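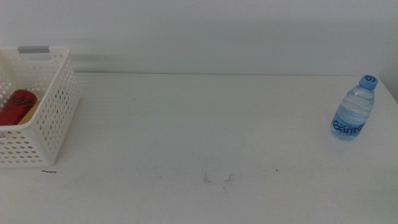 Drinking water on the third floor: what changes in July

From the beginning of July, the Lorka building will no longer receive the big water bottles for the cooler in the third floor kitchen. The contract with our supplier, Tatlı, ends in June and we decided not to renew it. Many colleagues have asked what will come instead, so I try to answer the most frequent questions in this item.

The cooler will be replaced by a filter tap, connected directly to the cold water pipe. The tap comes from Tirex and will be installed on the left side of the kitchen sink. During the installation the kitchen will have no water from 16:00 until the evening. The coffee machine will also be off in this time, so please take your coffee before.

Why do we change? The first reason is the cost. Last year we paid 3,063 euros for bottled water, and this sum does not include the rent of the cooler. The filter tap costs 169 euros per month, with service and all filters included. The second reason is the storage. The full bottles stand now in the corridor next to the copy room, and the fire inspection has told us already two times that this corridor must stay free. Also, a full bottle weighs 19 kilos, and several people have complained of back pain after changing it.

Is the tap water safe? Yes. The laboratory of Premance took samples from our pipes in spring, in the kitchen and in both washrooms. All results were inside the legal limits. The water is hard, as everybody knows who has cleaned the kettle, and the filter will reduce this only partly. You may notice that the taste is a little different from the bottled water. In the second floor, where the same tap has been in use since last autumn, people say they got used to it after some days.

Please bring your own bottle or cup. We will stop buying paper cups when the present stock is finished. Glasses for visitors stay in the upper cupboard, and we ask you to put them in the dishwasher after the meeting and not to leave them in the meeting room. If you refill a small plastic bottle, please do not use the same one for weeks. Wash it with warm water and soap, let it dry open, and change it when it is scratched inside or smells.

The deposit for the empty Tatlı bottles will be paid back to us only if they are returned with the caps. Some caps are missing. If you have one in your desk or use it for paper clips, please bring it to the reception before the end of June.

For visitors with meetings of more than 16 persons, we can still order small bottles through the reception. The order must arrive two working days before the meeting, together with the room number and the cost center.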